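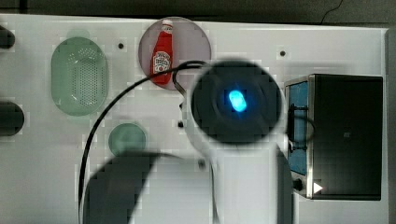 Hill climb thread, part two: the hill itself

1/ OK, so many of you asked about the course after my last thread that I'm giving it its own one. If you've never stood on a bank and watched cars go up a closed road one at a time against the clock, please, please put it on your list. I've been going to Ratitz since I was small enough to sit on a cooler and I still get goosebumps when the first engine fires up down in the valley.

2/ Quick basics for the new folks. One car on the road at a time. Standing start at the bottom, finish line at the top, fastest time in your class wins. You never race wheel to wheel with anyone. It sounds tame until you see how close they get to the stone walls!

3/ Ratitz has 9 corners. On paper it looks like a short, simple road, and then you walk it and your calves tell you how steep it is. TV flattens everything. If you go, walk it in the morning before the road closes. Best thing you can do all day.

4/ The start is on a little concrete pad next to the old sawmill. Drivers do a burnout to get heat in the tires, a marshal puts a wooden chock behind the rear wheel so the car can't roll back, and then the light goes green and they leave when they're ready. I love that last bit. The clock only starts when the car breaks the beam, so you get some drivers who go right away and some who sit there for what feels like a week, just breathing.

5/ Corner one is a fast left that everyone takes a tiny bit slower on the first run than they'll admit later. Corner two is the one with the drain cover. You'll hear the revs jump when the wheels go over it.

6/ Then the trees. From three to five you're in the woods and it stays damp in there long after the rest of the road has dried out. Last year I watched car after car come out of the shade with a big wiggle and then plant it into the sun. The noise in there is unreal, it bounces off the trunks and you can't tell where the car is until it's on top of you.

7/ Five is my corner. Tight right hairpin, grass bank on the inside, and you can see them brake, turn, fight it, and go. The whole story in one spot. Get there early, bring something to sit on, and don't leave for lunch or your place is gone (learned that one the hard way, came back with a sausage and ended up behind a very tall family).

8/ Someone asked about the cars. EVERYTHING. That's the joy of it. Little hatchbacks that get driven to work, single-seaters with wings bigger than my kitchen table, old rally cars, one absolutely gorgeous sedan from the seventies that rolls so much in the hairpin the inside front wheel waves at you.

9/ My favorite entry is the team running the Nuneo. If you don't know it, Nuneo is a small outfit that builds its own spaceframe cars out of a workshop down the valley, with motorcycle engines in the back. The whole thing weighs next to nothing. It doesn't look that quick in a straight line, and then it gets to the hairpin and just... goes around. Like it's on a string. First time I saw it I laughed out loud.

10/ They've got new support this season from Ikalus, the brake people, and you can see what it's done. They're going so much deeper into five than they did in January at the winter test. I had a spot by the braking boards both times and it's night and day. Very happy for them, they've been doing this on sandwiches and borrowed trailers for years.

11/ I know some people get grumpy when stickers start showing up on the small cars. I get it, I do. But a set of brake discs costs real money, and if a logo on the nose means that car makes every round, put the logo on the nose. Put it on the roof too. I'll cheer for it.

12/ Back to the hill. Six and seven are a quick left-right, and the good ones treat it like one long curve. Listen for the throttle. If there's a lift in the middle, they've lost time, and they know it, and you can hear them be mad about it all the way up the next straight.

13/ Eight is called Ma. Just Ma. I've heard three different stories for the name and all of them were told to me with total confidence. It's a long uphill right that tightens after you've already committed, and it catches somebody every year. There's a deep gravel patch on the outside now, thank goodness.

14/ Nine is barely a corner, a kink really, but you take it flat with the finish boards already in view and the road gets bumpy right there. The single-seaters skip across it. From the bank you can see daylight under the front tires for a moment. I've tried to get a photo of that for years and I have a great collection of pictures of empty road.

15/ The other thing I love is the ride back down. Nobody turns around on their own, they all wait at the top until the batch is finished and then come down together, slowly, helmets off, waving. Kids hang over the fences with their hands out. Drivers who were screaming at the hill ten minutes earlier are leaning out to slap hands with seven-year-olds. You don't get that at a big circuit!

16/ The paddock is open too. It's a hayfield with tents. You can walk right up, and if the hood is open and nobody's swearing, it's usually fine to ask a question. I spent half of my lunch break hearing about spring rates from a man with grease up to his elbows and it was the best conversation I've had in ages.

17/ Practical stuff, because my replies are full of it:
Park in the lower field, the upper one turns to soup if it rains.
Bring cash for food.
Ear protection for kids, and for you too if you're anywhere near the start.
Wear real shoes. The banks are slick in the morning.
Dogs are allowed in the paddock on a leash but mine hated it, so think about that.

18/ And please listen to the marshals. If they ask you to move, move right away, even if you've been in that spot since dawn. They stand out there all day in whatever weather comes, and every run we get to see happens with them at the side of the road holding a flag. Say thanks when you walk past. Bring them a cookie if you have one.

19/ How to follow along if you can't be there: the timing page updates after every run, and the commentary goes out on the local radio station, which you can stream. The commentators know every car and half of the drivers' grandparents. Put it on while you do the dishes. It's wonderful.

20/ Couple of answers from the replies. Yes, there are two practice runs before the timed ones. No, you can't drive the hill in your own car on the day, but it's a normal public road the rest of the year, so go have a gentle look (GENTLE, there are cyclists and cows). Yes, the single-seaters run last, so don't head home early.

21/ For whoever asked how times are scored: both timed runs are added together at Ratitz. Some hills only count your best one. I much prefer it this way. You can't throw one wild run at it and hope, you have to do it again, knowing exactly what scared you the first time.

22/ Rain plan is that they run in the rain. It's a completely different event in the wet and the little cars suddenly look like giants. The Nuneo on a wet road is something else. If the forecast is bad, go anyway and take a garbage bag to sit on.

23/ Next round is Sep 25, 2022 and I'll be at five, on the inside, green jacket, flask of coffee. Come say hi! I'll post class results in the evening once my phone has signal again, there's none at all between the woods and Ma.

24/ Part three will be about the old cars, I've got a folder of paddock notes to type up first. If you have a favorite hill, drop it in the replies, I'm trying to plan next year's trips and I want the small weird ones with bad parking and good cake.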